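4.2 Ticket demand and the second announcement

The first part of our analysis looked only at tours which were announced once. In this section we consider the case where an artist adds a second group of concerts after the first group is sold out. Kerekes calls this a "return leg", and we keep his term. Our material comes from the box office records of two halls, Skimineck and Plorville, and contains 242 concerts. Of these, 30 belong to a return leg.

For every concert we recorded the hour at which the general sale opened, the number of seats offered in the pre-sale, and the time until the lowest price group was gone. Pre-sale codes were sent to registered fans by the ticket agent Witon. Codes that were used more than one time were removed from the data, as explained in Section 3.

The most clear result is about the pre-sale. For first legs, the registered fans bought mainly seats close to the stage. For return legs they bought more evenly over the whole hall. We think that many of these buyers had already tried to get a ticket for the first leg and did not want to lose the chance again. The interviews support this reading, although they were made only with visitors of Plorville.

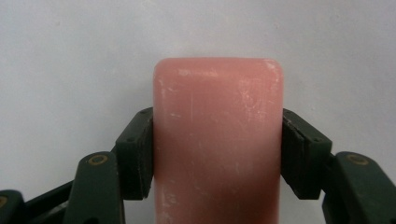

Figure 9. Pink block held upright between two green finger pads.

The day of the week had less influence than we expected. Sales which opened on Thursday were a little faster than the others in Skimineck, but in Plorville we could not find the same effect. It is possible that the difference comes from the local radio, which in Skimineck repeats its concert news on that day. We did not test this.

A second question is whether the return leg takes buyers away from smaller concerts in the same month. Figueiredo argued that it does. We compared 130 club concerts held in September with the hall calendar and found a weak decrease in sales only when the musical style was similar. For the other styles the sales stayed at the usual level. The result must be read with care, as the clubs report their sales in different ways and two of them include free tickets in the total.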